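## About Zedeo

Zedeo makes flat-pack shelving and small wooden fittings for shops, schools and homes. We started in February in a single unit at Gosberg and now have 28 people there. Our timber comes through Skoritz and our cartons through Rajput, both a short drive away.

We pack in plain brown cardboard. Sheets arrive flat and are folded along the crease at the bench. There is no plastic wrap and no foam.

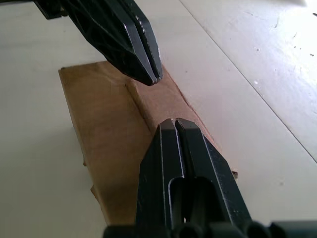 Rajput, when asked for a line for this page, wrote that a good fold matters more than thick board, and that most of the damaged cartons they hear of were creased in the wrong place.

We have kept to that advice. Every new carton size is tried at the bench before we order it in quantity.

### What we make

The current range has 44 parts. Boards, blocks and drilled bars are sold singly or as sets, and most can be swapped between one set and another. Last year we sent out 1,714 orders. Spare parts stay on the list for as long as we have the drawings. 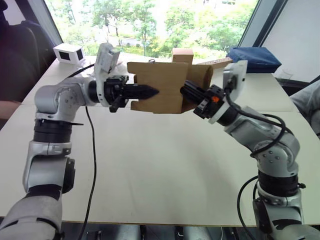

*Board, upright block and drilled bar held above the bench at Gosberg.*

### Visiting and orders

The trade counter is open on weekday mornings. Please ring first if you want to collect more than 40 pieces. Offcuts are free from the rack by the side door.

Page updated Tue 3 June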